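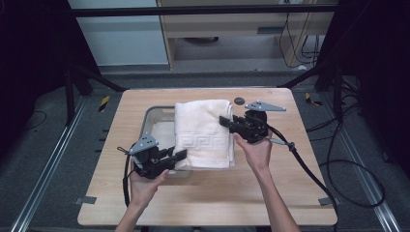 I spent most of Friday on the towel table, mainly on the handheld grippers. The pair had been through 2,000 folds and the left one had started to feel lazy on the close.

Dede Mensah had already swapped the finger pads in June, so I left those alone and went for the linkages. I pulled the pins, wiped the bushings with a dry cloth and put everything back with a light twist of the driver. Last time I overtightened one and it bound up halfway.

The right cable also needed more slack. I gave it another 40 centimeters and let the extra sit in coils on the floor. If it pulls tight, you feel it in your wrist by lunch.

After that I went back to the tray and the white towel. Thick terry is a good check, as a weak grip tends to let go at the fold.

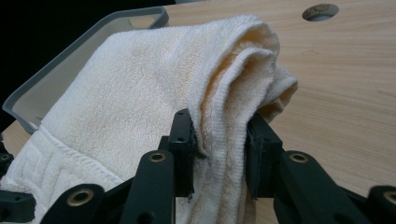
A fold of the towel between the fingers, brass bushings on both sides.

I still want to replace the left trigger spring. Nikolovski has them on order, and I'll fit it when the box comes.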